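## 5. Recording Demonstrations at the Tower Station

This section applies to Kesar stations fitted for memory module tasks. The operator must complete Section 4 before proceeding.

1. Lay the tower on its side with the side panel removed and the open interior facing upward.
2. Place the gray fixture plate on the table to the left of the tower.
3. Confirm that the arm is in its rest position, then select **New Set** in Zitow.
4. Guide the arm through one complete demonstration and press **Keep** or **Discard**.
5. Return all parts to their starting places before the next demonstration.
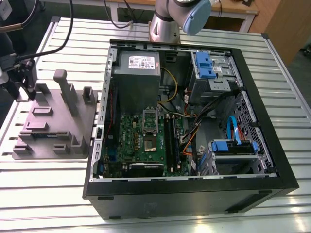
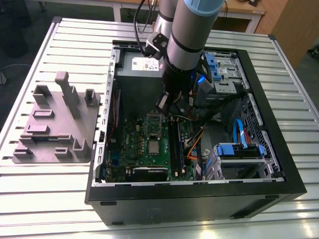
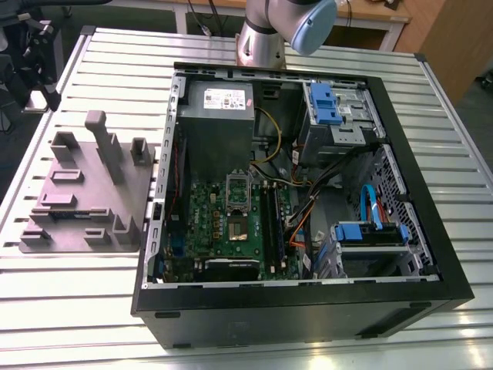
*Figures 5-1 to 5-3. Open tower with the fixture plate at its left. In Figure 5-2 the gripper reaches into the upper part of the case.*

**Note:** A full set contains 500 demonstrations. Discarded attempts do not count toward this total — the software numbers them separately.

**Caution:** Keep hands clear of the case while the arm is moving. If a cable catches on the gripper, press the stop button and report code 1358 to the station lead, Yae Ebihara.

6. When the set is complete, select **Close Set** and enter the operator's name.
7. Leave the station powered on until the upload has finished.

Sets closed without an operator's name are held for review by Wichai Limsakul.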